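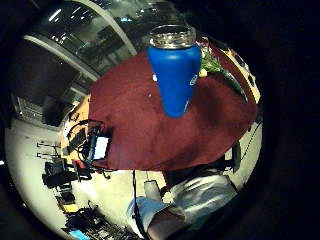

Farnon Classroom Gripper Kit

The Farnon is a hand-held gripper with a wrist camera, sold as a kit for school clubs, college courses and student competition teams. A student squeezes the handle to close the fingers, and the camera records the grasp from the tool's side. The recordings can then be used to train a robot arm on the same task.

Each kit holds 2 grippers, so one pair of students can work while another pair checks recordings. Most clubs split the job between table setup and gripping, and swap at the halfway point.

What's in the case
2 hand-held grippers, assembled
2 fisheye cameras with mounts
Spare finger pads, soft and firm
Charging cables and a hex key
Printed lesson cards for the first term

Specifications
Weight: 507 g per gripper with camera fitted
Storage: more than 1000 short recordings per card
Part number: FN-25

Using it in class
The lesson cards start with plain pick-and-place and move on to bottles, cloth and small items. Objects are not supplied. Anything from home or the lunch table will do – drink bottles are a good first choice, and a metal one is harder to hold than it looks. A dark cloth over the table cuts down on glare. Sleeves should be rolled up if they fall over the fingers.

Students label their own recordings in Skultel, the desktop program that comes with the kit. Clips can be trimmed, marked as good or failed, and exported as one folder per team. Failed grasps should be kept and marked, not deleted.

For competition teams
The Farnon is accepted in the Saithong student challenge, open division. Teams may print their own finger pads but may not change the handle or move the camera mount. Check the current rules before cutting anything.

Works with
Dretska tabletop arm, all versions. The finger pads fit both the gripper and the arm. Other arms need an adapter plate, sold separately.

Ordering
Schools can order by purchase order or card. Orders placed before noon on Tuesday ship the same week. Replacement pads are sold in packs of 25.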